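An Afternoon at the Rerov Workshop

I've been to enough shared workshops to know the pattern. There's a laser cutter with a booking sheet, a shelf of half-printed brackets, and a corner where a few members have been building a robot for longer than they planned. Rerov, on MacKinnon Street, fits it well. The open afternoon was on a Wednesday in August, and I paid $6 at the door, mostly to see the build the members call Numby.

Numby is a two-armed machine meant to pick up bunches of fruit and move them from a market-style rack to a crate. The members built the rack themselves, from pine, and dressed it with fake vines and yellow roses. I thought the roses were a bit much, but I'll admit grapes are a hard thing to choose. A bunch has no good place to hold it, and the shape changes every time you set it down.

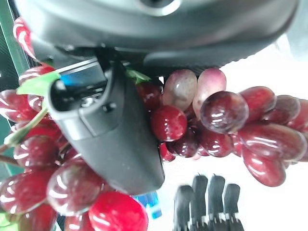
My first question was how much of this was the robot's own doing. The answer took a while. For now a member steers the arms, and the runs are saved so that software can learn from them later. They had 442 saved so far and wanted more before trying anything on its own. I asked how they knew 442 wasn't enough already, or that ten times as many would be. I got a shrug and an offer of coffee.

What it's built from

The arms were bought secondhand as a pair. Most of the rest is shop work: brackets, cable runs, the stand, and a control program named Remo that one member wrote over the winter. The group says it has spent nearly $300 on cables and connectors alone, and I believe it. Cables are where home builds go wrong. I asked how often one gets pulled out during a run and was told "less than before" — not a number I can do much with.

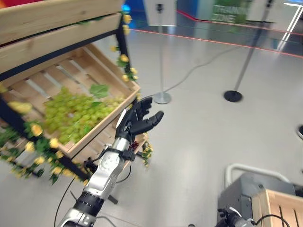
I also asked why hands with fingers, when a plain two-sided clamp costs a fraction as much and has far less to break. The case for fingers is that they can do other jobs later. Maybe so. Every builder I've met with a complicated hand has told me about the other jobs, and I'm still waiting to see most of them. To their credit, they're trying more than one kind of end on these arms, and they let visitors argue about it.

They talked me through the job they care most about, passing a bunch between the arms. One side has to let go at about the moment the other takes hold, and the fruit swings while you wait. They've given it 8 evenings so far. I'd want to see it done over and over, by someone who hadn't practiced, before I called it solved.
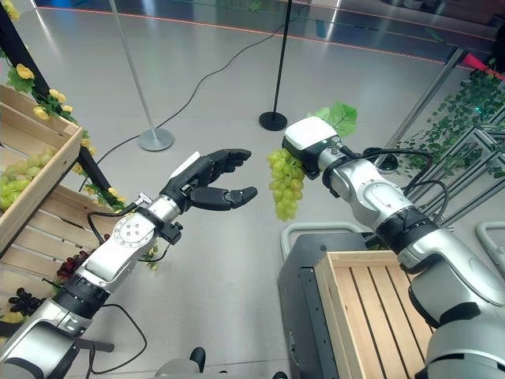

If you want to go

Street parking only, and the side door is the one that opens. Bring cash. The workshop is loud until late afternoon, when the woodworkers pack up, and questions get longer answers after that. Members will show you the Remo code if you ask, and the parts list is pinned by the sink. Prices on it are out of date.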